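Open day at Kirard
By Balthasar Imhof
March
2 min read

The Kirard lab opened its doors for an afternoon and I went along with Mitsuko Uchida from our Dunleavy office. We got in at 1:30 and were handed badges and a floor plan.

The first stop was a talk on the Gerik project, which is meant to teach robot arms to handle clothes. The team records people doing the job with hand-held grippers and trains on those recordings. They have 687 sessions so far and want up to 3000 before the arms get a serious test. Questions ran over, mostly on cost, and we missed the coffee.

After that we went downstairs to the clothing station. A clothes rail is set up inside black curtains, with plastic hangers on it. Staff pick garments up by the collar, put them on hangers and move them along the rail. Mitsuko asked about thin fabrics. The answer was that silk and lining material still slide a lot, and corduroy and denim are easier.

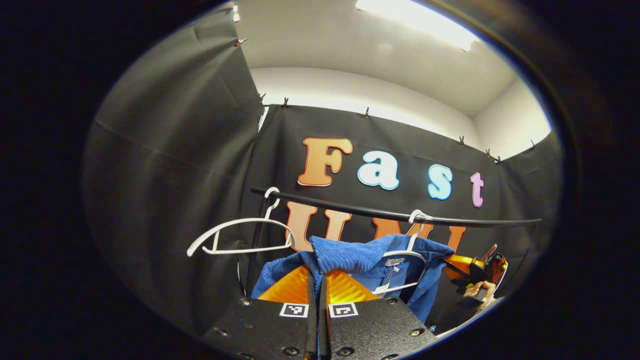
Two hand-held grippers and a blue corduroy jacket at the clothing station.

Visitors could try it at the end of the demonstration. My shirt went on the floor twice. The grips are lighter than I expected but my wrist was tired after a few minutes.

Zotley had a table by the exit with brochures on warehouse carts. We took one and left at 4:15. Parking is behind the building and is free.

Last updated: March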